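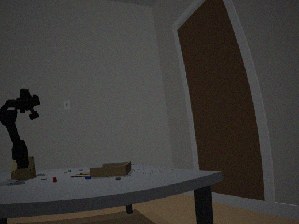 About the Tendham Gripper and Arm Evaluation Laboratory

The Tendham Laboratory tests robot arms, grippers, cameras and controllers for manufacturers, schools and small workshops that must choose among them. It is a department of Tendham Technical College and is directed by Folasade Uzor. Anas Geagea is responsible for simulation and for the shared task library.

What We Do

Clients bring the laboratory a question of selection. One may wish to know whether a two-finger gripper will serve as well as a suction cup on small parts; another may already own an arm and need a controller for it. Each candidate is given the same tasks under the same conditions, and the results are reported in full, including the attempts that failed.

Simulation First

Every comparison begins on the simulated bench. The bench consists of a gray table with an arm on a wooden base at one end, an open wooden tray, and small items such as a red block and a blue block placed on the tabletop around it. The room is modeled as well, down to the door and the switch plate on the wall, as camera trials are affected by what lies behind the work.

A standard comparison consists of 500 simulated attempts for each gripper, followed by 60 attempts on physical equipment. Starting positions are drawn from a fixed list, so that a gripper tested in February meets the same arrangements as one tested in the fall. Lighting is varied separately. Dim settings are included in all camera work, where dark tools and thin objects are often the hardest to locate.

The task library now holds 556 arrangements. Clients may request additions, which are reviewed by Mr. Geagea before they enter the standard list.

Current Programs

The Moussa Program compares grippers on small and irregular objects, with particular attention to thin sticks and flat pieces that lie close to the table surface.

The Porkomgate Program compares controllers on a single arm. Four controllers are under review, and each is scored on path accuracy, stopping distance and recovery after a missed grasp.

The Trosico Camera Series examines fixed and wrist-mounted cameras. Its test plan was adopted on 5 January 2018 and remains in force with minor amendments.

Independence

The laboratory does not sell equipment and accepts no commission on sales. Fees are set by the college and are the same for all clients. Manufacturers may correct errors of fact in a draft report but may not alter its findings.

Visits and Inquiries

Visits are arranged by appointment through the college office. Inquiries about testing should state the arm in use, the objects to be handled and the date by which a report is required.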